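Skitbridge Technical Institute
Department of Computer Support
Hardware Service I – Course Handout 4
Opening, Identifying and Reseating: The Desktop Tower

Instructor: Faraji Nyanda
Revised 10 November 2013

Purpose of this handout

This handout accompanies the fourth lecture and the bench session that follows it. Students are expected to have read it before coming to the lab. It covers the preparation of a desktop tower for service, the identification of the main assemblies inside the case, and the handling of the processor socket and memory modules. Storage drives are mentioned only where they affect access to other parts. They are treated fully in Handout 5.

Terms printed in the glossary of the Orbán reader are not defined again. Where the reader and this handout differ in wording, use the wording of the handout in your written work.

4.1 Before the case is opened

Shut the computer down from the operating system. Turn off the switch on the power supply, if there is one, and remove the power cord from the rear of the case. Press the front power button once and hold it for 10 seconds. Disconnect the monitor, keyboard, network cable and any other external devices.

Lay the tower on its side with the removable panel facing up. The bench must be clear of drinks, loose screws and metal tools not in use. Put on the wrist strap and clip it to bare, unpainted metal on the chassis. A strap clipped to a painted or plastic surface provides no protection and will be marked as an error in the practical assessment.

Release the side panel. Depending on the model this will involve thumbscrews, a sliding latch or a recessed handle. Panels should never be forced. Place the panel flat under the bench, where it will not be stepped on, and enter the model and service number of the machine on your Mosia worksheet before touching anything inside.

4.2 Orientation

Students often lose time in this course by working on a case before they have established which way it is facing. Find the rear panel first. The external ports and the openings for the expansion cards are located there, and every other position can be stated in relation to it. In written answers, use "toward the rear" and "toward the front" and avoid "left" and "right," which change when the case is turned.
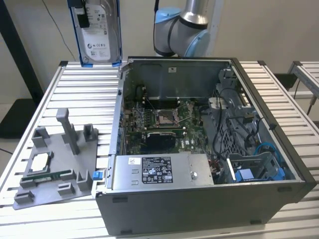 The motherboard is the largest circuit board in the case, and the remaining assemblies are located by reference to it. Begin with the processor socket, then the memory slots, then the expansion slots, and finish with the power supply and drive cage. Manufacturers differ in where they place these assemblies, so the order of inspection matters more than any memorized layout. In the tower shown, the socket is empty and its metal retention frame is raised, with the lever arm extending diagonally beside it; the memory slots are the dark parallel channels with light-colored latches at their ends. A small black graphics card is seated in an expansion slot. The power supply is the silver unit with the black rating label on its top face, and the drive cage is the gray structure with the perforated section. Note also the blue latch tab at the edge of the case. Many makers use one bright color for the parts a technician is meant to press, pull or slide, and students should look for such a color on any unfamiliar machine.

4.3 The processor socket

An open socket is the most easily damaged part of the machine. Do not touch the contacts, do not blow into the socket, and do not pass tools or cables over it. If work is interrupted, fit the protective cover or close the frame as directed by the instructor.

To install a processor, confirm that the lever is fully released and the frame is up. Hold the processor by its edges. Match the corner mark and any notches to the socket and lower the processor straight down. It should rest level under its own weight. Close the frame and return the lever to its catch. Some resistance in the lever is normal on many sockets – resistance from the processor itself is not, and the work should stop at that point.

4.4 Memory

Open the latches on the slot to be used. Some slots have a latch at each end and others at one end only. Compare the notch in the module with the key in the slot, then press evenly on both ends of the module until the latches close. A module that sits higher at one end has not been seated. Modules with 200 contacts are made for portable computers and do not fit desktop slots; one is kept in the Ellia parts cabinet for comparison.

4.5 Power supply and cables

Read the rating label before disconnecting the supply and copy the maximum output to the worksheet. The power supply housing is not to be opened by students under any circumstances.

Pull connectors by the body and never by the wires. Release the clip first where one is present. Data cables should be traced along their full length before removal, and both ends entered in the cable table.

4.6 Work to be submitted

Complete the Mosia worksheet, the cable table and a labeled sketch of the case interior. The sketch must show the rear panel at the top of the page. Submit all three in Room 216 before the next lecture.

Reading for Handout 5: Orbán reader, from page 394 to the end of the chapter.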